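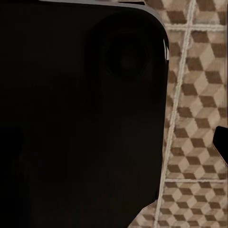

Raravura Customer Help
Request 213: Message printing coming off two tees
Category: Product fault, clothing
Status: Closed, refunded

Opened Nov 21, 2021

I bought two of your slogan tees in October, the black one and the oatmeal one, both from the Plitside range. The lettering on the black one has started to lift at the corners after three washes. The oatmeal one has been washed twice and has fine cracks right across the second line of text.

Your product page says the print is "made to outlast the conversation". I'm not sure what that means in practice, but I'd have thought it meant more than three washes.

The page also says part of the price goes to a good cause. It doesn't say which cause or how much. I'd like an answer on that too, please, as it's half the reason I paid what I paid for a T-shirt.

Size: medium in both. Photos of the lettering are attached to the order form, not to this message, as your upload button wouldn't take them here.

Reply from Raravura Support

Thanks for getting in touch and we're sorry to hear your tees aren't looking their best! Most print problems come down to washing. Please check that you have:

Washed inside out, in cold water
Used a mild detergent with no bleach or softener
Kept the garment out of the dryer
Ironed on the reverse only

If any of these steps were missed, the print may behave differently from how we intended.

Customer

Yes to all of it. Inside out, cold, gentle cycle, hung on the line in the shade. I don't own a dryer. I haven't ironed either of them, front or back.

I'd also point out that the care label inside the black tee says 40 degrees is fine and gives the tumble dry low symbol. Your reply says cold and no dryer. Which one am I meant to believe? If I'd followed the label I would have been harder on the shirt than I was.

You've skipped the question about the cause.

Reply from Raravura Support

Thank you for confirming. The label shows the highest setting the fabric can take. Our care advice is for the best colour and print life. Could you tell us the small code printed on the back of the care label? It will be two letters and some numbers.

Customer

So the label is for the fabric and the advice is for the print, and they're sold as one item. All right.

Black tee: GR 20. Oatmeal tee: GR 21.

I have an older tee of yours from the same range, white with green lettering, and that one says SO 209. It's been washed more times than I could tell you and the print is still flat and soft. You can feel the difference with your thumb. On the old one the ink seems to be in the cotton. On the new ones it sits on top like a sticker, with a slight shine and a hard edge around each letter.

Has the printing method changed? The product page reads the same as it did when I bought the first one.

Reply from Raravura Support

Thanks, that helps. We've passed the codes to our product team. While we wait for them, some customers find that pressing the lifted area from the inside with a warm iron and a clean tea towel in between helps the print to settle. Would you be willing to try this on one of the tees?

Customer

I'll try it on the black one, on the understanding that you don't later tell me ironing voided something. Please put that in writing.

Reply from Raravura Support

Confirmed. Following this step won't affect any refund or exchange.

Customer

Done. Warm iron, no steam, ten seconds at a time through a tea towel, inside out as you said.

The corner of the first letter went down and stayed down while it was cooling. I then wore the shirt for an afternoon and the same corner came up again, along with the one next to it. The cracks on the oatmeal tee I left alone, as pressing isn't going to close a crack.

I don't count that as a fix. It might be worth taking it out of whatever script it comes from — at least for the GR codes.

Reply from Raravura Support

The product team has come back to us. Tees with an SO code were screen printed by Somogyi. Tees with a GR code carry a heat transfer made by Grirnitz, which we moved to this season so that we could offer more messages in smaller runs. The transfer passed our checks before launch. They have noted your report and are looking at both codes.

We can offer an exchange for the same styles, or a credit of half the purchase price to use in store.

Customer

Thank you for a straight answer on the printing. It should be on the product page. Anyone who liked the old ones will order the new ones expecting the same shirt, and the description gives them no reason to think otherwise.

An exchange for the same styles would get me two more transfers, presumably with the same trouble. Half credit doesn't appeal either. I'd like a full refund to my card for both.

And the cause? Third time of asking. I don't doubt that somebody there means well, but a shirt with a message about fairness on the front and a vague line about giving on the swing tag ought to be able to name who gets the money.

Reply from Raravura Support

We've approved a full refund on both tees to your original card. Please allow five business days. There's no need to send them back.

On your other question, the partner for this season's range is still being finalised. We've asked for the wording on the page to be reviewed.

Customer

Refund has come through, in full. Thanks for that part.

"Still being finalised" means the shirts were on sale with the claim before there was anyone to give to. I'd rather you took the line down until there is. I've checked the page this morning and it's unchanged, as is the bit about outlasting the conversation.

You can close the request for the refund. If the donation question needs its own ticket, please open one and send me the number.

Internal status changed: Open to Closed, refunded
Linked request: none
Tags: print lift, cracking, GR 20, GR 21, care label mismatch, page wording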